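4.2 What counts as packaging waste

Most household waste surveys take the cardboard box as their simplest category. We are not convinced it is simple at all. Of the 2089 entries in the Skikach returns, a good many list a box by its outer material alone and say nothing of what was left inside it.
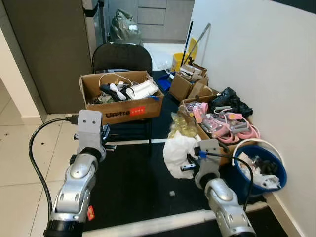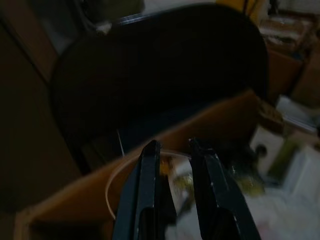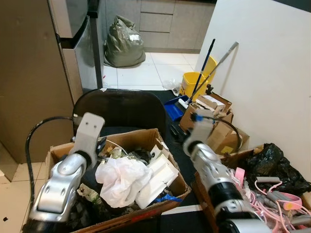 Figure 2. Open cardboard boxes. The last holds a crumpled white plastic bag and a white piece of foam.

The Plerach method would book a mixed box under card by default, on the grounds that the card is heavier than the rest. Perhaps it is. But the claim rests on a trial of 37 homes in Latov, all of them in flats with a shared bin store, and we can find no sign that it was ever repeated elsewhere. When we went back through the trial sheets, 58 entries had been changed after the first sorting – in July, well after the results had been sent out – and no reason was written beside any of them.

The Ruppert method asks residents to split each box themselves. This looks better on paper. It also assumes that people fill in forms with care at the end of a long day, and the returns give us little cause to believe it.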